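The Drawer by the Back Door

Every house has a place where things go when they have no other place to go. In my house it is a drawer in the kitchen, second from the top, next to the back door. It holds batteries of unknown charge, three kinds of tape, a key that fits nothing, and the instruction booklet for a coffee grinder we gave away. When it will no longer close, someone pushes harder.

I started paying attention to drawers like this in February, when I helped clear a relative's house before it was sold. The big things were easy. A sofa is either wanted or it isn't. What took the time was the small stuff: pens, coupons, half-used packets, spare buttons in tiny plastic bags. We gave the house a weekend and needed most of a month.

People who clear houses for a living know this. Unero, a small clearing company that works mostly in the suburbs where I live, sets its prices by the number of drawers and cupboards. The floor area doesn't come into it. A large house with bare shelves can be done in a morning. A two-room apartment with full drawers can take a crew of two the better part of a week. When I asked the office for advice on my own kitchen, I was told to empty one drawer completely, onto a flat surface, and to leave it there overnight.

The overnight part sounded odd to me, but I tried it. I spread everything out on the kitchen table and went to bed. By breakfast I had stopped seeing a pile and begun seeing separate objects. The tape was worth keeping. Two of the three rolls were the same kind, bought a few months apart, because the first one had been buried under the second layer of takeout menus.

That is the usual way a household ends up with duplicates. You own the thing, you can't find it, and it costs less to buy another than to spend an evening looking. Scissors, lip balm, phone chargers, tissues and wipes are the common ones. They are cheap, they are small, and they move from room to room and bag to bag without anyone deciding that they should.

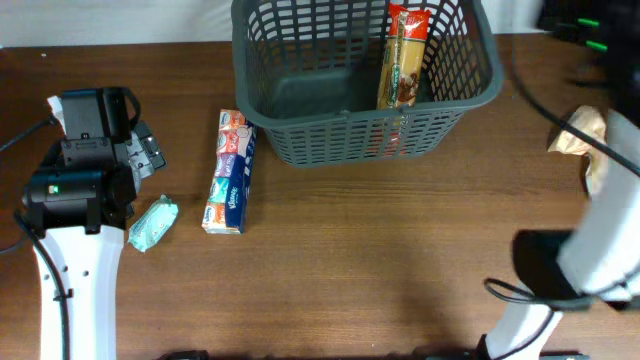 I counted my own. For one weekend I wrote down every loose object in the house that was smaller than a shoe and didn't belong to a set, such as cutlery or a chess game. The total was 2221. I live with one other person and a cat. Of those objects, 319 were things to write with, and a good share of them no longer wrote.

The number surprised me less than the spread. I had thought of clutter as something that gathered in the kitchen drawer and maybe the hall closet. The bathroom turned out to be worse than both. So was the car, which I had nearly left out. The glove box had napkins from restaurants that closed years ago.

There are plenty of products meant to help. The storage store nearest to me, Clanalari, has a full aisle of dividers, trays, clear bins and label holders. I bought a set of drawer trays there and brought them home, and they didn't fit the drawer. They are now in the hall closet. This is a common mistake, and the staff at the store were kind about it. Their suggestion was to measure the drawer on the inside, front to back, with the drawer pulled all the way out, and to buy nothing until it had been emptied and sorted at least once.

Cardboard worked better for me. A cereal box cut down to a height of 2 inches makes a decent tray, and if it turns out to be the wrong size you have lost nothing. I used several for a few weeks and moved them around until I stopped wanting to. Then I replaced some of them with proper trays and left the others as they were. One still says "family size" on the side.

The harder question is what to do with things that are useful but not to you. A working flashlight, a ball of string, an unopened pack of light bulbs for a lamp you no longer own. Throwing them out feels wrong and keeping them is how the drawer filled up in the first place. In our town there is a swap shelf at the Hsieh Street laundromat, two planks above the folding counter, where anyone can leave or take small household goods. I have left string, bulbs and a good many pens there. They are usually gone by my next wash. I have also taken home a potato peeler, which I needed, and a second potato peeler, which I did not.

Not everything should go. I kept the key that fits nothing. It came from my first apartment, and I think I was supposed to give it back. I kept a short pencil with bite marks on it as well, and a coin from a trip. They sit in a small dish on the windowsill, where I see them more in a week than I did in ten years of having them in the drawer.

For a while I tried an app, Uvisar, that lets you list what you own and where it is. It does what it says. I entered the contents of the bathroom cabinet, which took an evening, and then never opened it again. I can see it being useful for a workshop or a camping kit – anything that gets packed away and is needed in a hurry. For a kitchen, I found it easier to open the drawer and look.

What has lasted is a much smaller habit. On the first of each month I take one drawer, only one, and spend 10 minutes on it. Anything that is empty, dried out or broken goes in the trash. Anything that belongs in another room gets carried there. I don't try to finish. If the time runs out, the rest waits until that drawer's turn comes around again.

The kitchen drawer now closes with one hand. It still has tape in it, a single roll, and the booklet for the coffee grinder, which I keep meaning to drop off at my sister's along with the replacement brush I found behind the stove.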